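Kadlec Tearoom opens with 28 seats

Kadlec, a tearoom themed on night trains, opened in Tustine in April 2021. The room seats 28 in booths built to sleeping-car dimensions. Owner Francine Chisholm set the menu at six savory plates and five desserts, served in two sittings.

A blue garment appears in three of the pictures. 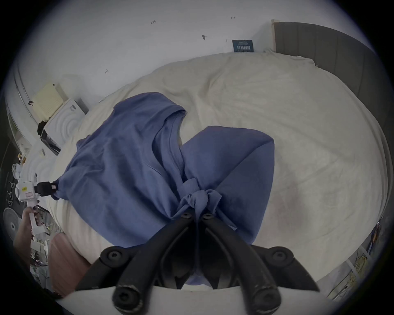
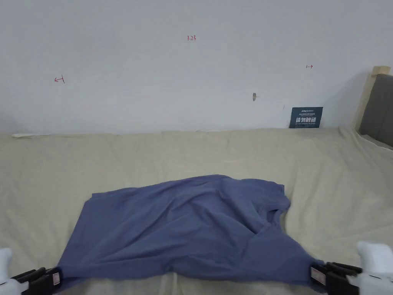
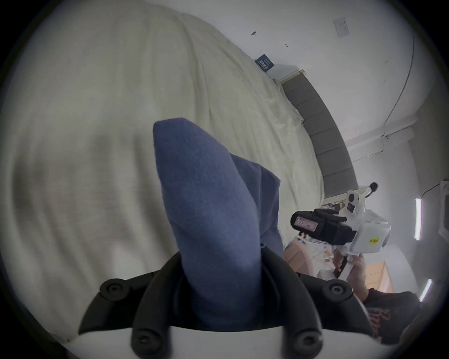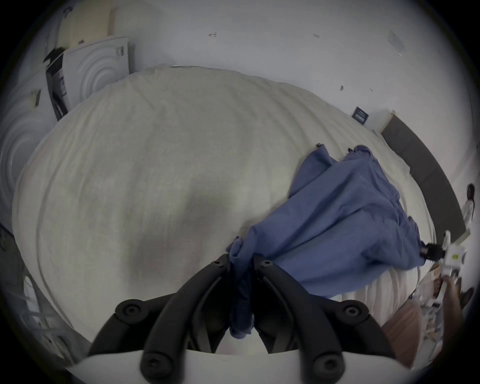 Saron Endale, who booked the first sitting, found the dumplings well made but the booths narrow for four adults, and said the dining-car soup "should come in a larger bowl."

Each sitting lasts 70 minutes. Reservations are taken by phone only, and the kitchen closes between sittings. A second room is planned for October.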